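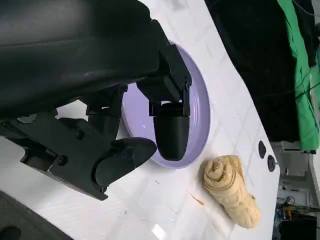 Stallia Tabletop Set: README

Stallia is a little collection of pretend-breakfast layouts, put together for people who like arranging small things on a table and want to talk about it in a shared vocabulary. We love this stuff! If you've ever moved a mug two inches to the left and felt the whole table get better, welcome.

Version: February 2020
Maintained by: Esi Frimpong, Lasbridge
Size: 1054 pictures, 794 of them with written layout notes

What's in the set

Every layout starts from the same small family of things: a lavender plate, a teal mug, a striped pumpkin, and something soft and beige that can be rolled up. The table is white and shiny, so the pastels really get to sing (the lavender especially, I could look at it all day). Layouts use up to 37 words of notes each, in plain English, with the plate named first and everything else placed around it. 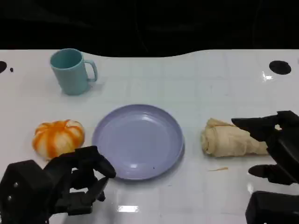

Put the mug nearer the plate, Vukadinović wrote after trying the first batch of notes, and breakfast starts to feel like it's for one person instead of a shop window. Fair point, and a really useful one! The notes now have a "near" and a "far" for the mug. Please keep using both, they read very differently.

How the notes are written

Left and right are always from the sitter's side of the table. "Behind" means farther from the sitter. If something is turned, say which way the handle goes and leave it at that.
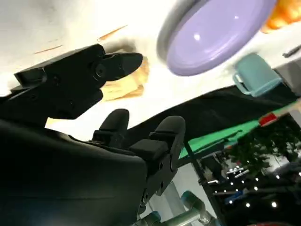 Color words were the most fun to settle and took us most of December. We wanted names a ten-year-old would pick without thinking, so "lavender" and "purple" are both fine, and so are "teal" and "green-blue". Where a thing changes character with the light, we let the notes change too: a glossy purple dish with a white highlight on it can be called "shiny", even if another note in the same batch calls it "soft". Mixed wording is welcome and we don't clean it up.

Folders

layouts/ has the pictures
notes/ has one text file per layout
words/ is the running list of names people have used, with 2 spellings of "gray"

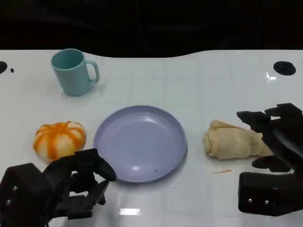 Sample layout: mug at the back, pumpkin left of the plate.

Known gaps

The beige thing gets called a cloth, a towel and a roll, sometimes by the same person. Search for all of them. Small scraps on the table are often skipped in the notes. Forks and spoons don't have entries in the word list yet, and I'd be thrilled if somebody wanted to start them.

Using it

Free for classrooms, hobby projects and anything else that's kind. Jestance hosts the download. Send new notes to Esi as plain text, one layout per file.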